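Print this page | E-mail this page

Getside Twin Bench Cell

The Getside cell puts two arms on one aluminum rail for light bench handling. Angelovski runs it at the appliance returns counter – Mererid Sayce's crew used to lift, turn and wipe each unit by hand. They now load the table, set the job and sign off the result. Two operators moved to fault diagnosis.

Order no. 627. Supply 18 A. Setup takes 7 hours, operator training included. Over 70 job files are supplied.

Coffee machines and other countertop appliances can share the table with soft goods such as cloth. 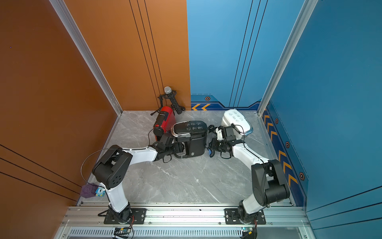 Does an operator need to know how to program?
Operators pick a job file from a menu and change only the settings their supervisor has unlocked. New files are written by Skidico – contact Ifor Cadwaladr.

Print this page | E-mail this page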